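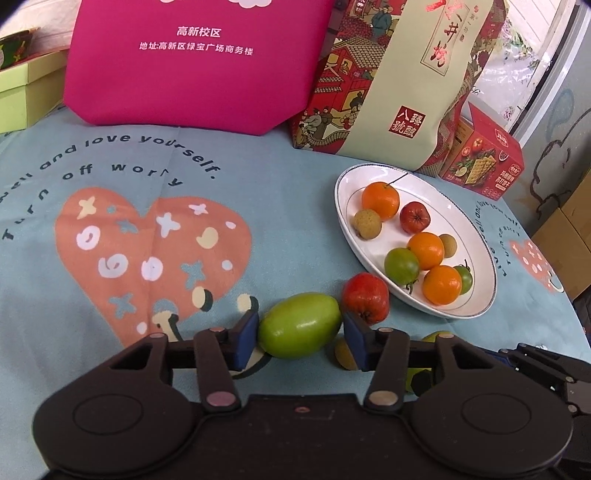

Figure 3. Fruit on the printed cloth, table 4 set. Oval green fruit held just above the tablecloth area; white oval plate with blue edging to the right.

3.2 Table setting and materials

The cloth is the same in all sessions at the Tulerum site. Light blue, navy lettering, pink hearts. We kept it for two reasons: it was already on the table, and a printed ground is closer to what people eat off at home than the plain grey board used in the Sterkel study. The lettering ("Turn off worry" and so on) is large enough to read from a chair and we did wonder if it would pull attention from the fruit. Ratings with and without the cloth were not compared. Should be done.

Fruit came from one shop, bought the morning of each session, 195 pieces over the whole month of May. Sorted by kind, not by weight. Bruised pieces went out before setup – 13 in all, mostly tomatoes. Small fruit (longan, the little tomatoes) roll when the cloth is not pulled tight, so the cloth was re-tensioned between trials and the folds checked by hand.

3.3 Loose arrangements

In the loose condition the fruit lies directly on the cloth and the plate is kept to one side. Kinds were mixed on purpose. Mandarins next to green apples, kiwis close to red tomatoes, so that neighbors differ in both color and skin. Mandarin and tomato are the pair most often confused in the side-view sketches, the kiwi almost never. Peel scraps were supposed to be cleared between trials but were not always, and a small white curl of peel can be seen at the left by one of the tomatoes. We left these trials in.

Spacing was set by eye. Kirkegaard spacing (fixed grid, fruit centers marked in chalk) was tried first and droped, it looked like a shop display and raters said so.
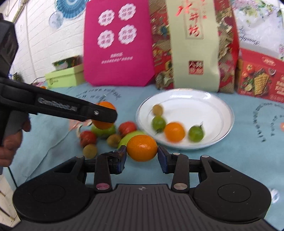 3.4 Plated arrangements

For the plated condition we used round white plates with a thin grey rim line. The fruit is small: green tomatoes, an orange one, a round olive-green fruit, small orange citrus with bits of stem left on. Stems stay on where possible, they help raters tell citrus from tomato when both are orange. A few pieces stay off the plate, on the cloth. These "strays" turned out to matter more than expected. In 46 trials raters listed the strays as part of the plate, mostly when a red tomato lay near the rim. Scored as errors under the Privix sheet, though a looser scoring would pass alot of them.

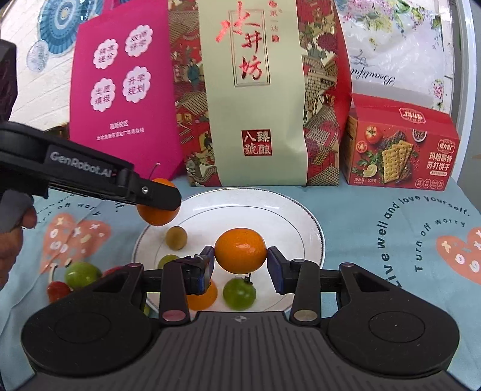
3.5 Limits

One cloth, one shop, one month. Ripeness not controlled; green tomatoes were bought green and some had turned by the last sessions. Daylight varied – blinds were half down after noon. Oval and round plates were pooled in the analysis, the cell sizes were too small to split. Color names were taken as given by raters, so "orange" covers everything from mandarin to the paler tomatoes.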